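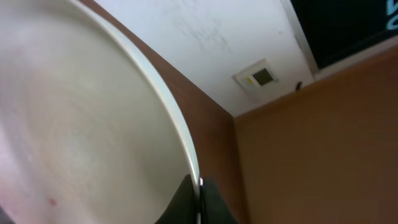 Big white plate, faint swirl on the surface

tealeaf_mo
Right, I need opinions. I'm finally replacing our dinner plates and I've got it down to two sets, the plain white Pometti ones and the speckled Thammasiri ones. My sister swears by Pometti but she also eats most of her meals out of a bowl on the sofa, so I'm not sure she counts! We're a household of 2, plus whoever turns up on a Sunday.

Ulodside_Kev
Pometti every time. I've had mine since the year 2000 and lost one, and that was down to a tiled floor. White goes with everything, and you can pick up odd ones at the Juvbridge market when you need a spare.

gravyboat822
Can't agree with that. White shows every knife mark. Ours were covered in grey lines within a year and I got properly fed up looking at them. Speckled hides the lot.

Ulodside_Kev
Those grey lines are metal off the knife, they aren't scratches. Bit of bicarb paste and a soft cloth and most of it comes away. Kevin Apaza at the market showed me that years ago.

gravyboat822
Tried it. Took the shine off as well, so no thanks.

tealeaf_mo
Oh dear, I've started something. Does anyone know if the big ones fit a narrow dishwasher? Ours is tiny (came with the flat) and I don't fancy washing up by hand for ever.

pansy_b
Measure the gap under the top spray arm before you buy anything. I had to send a whole set back and the postage was horrible. And weigh one in your hand if you can, my old stoneware ones were 900 grams each and my wrists hated them.

tealeaf_mo
900 grams!! Off to find the tape measure.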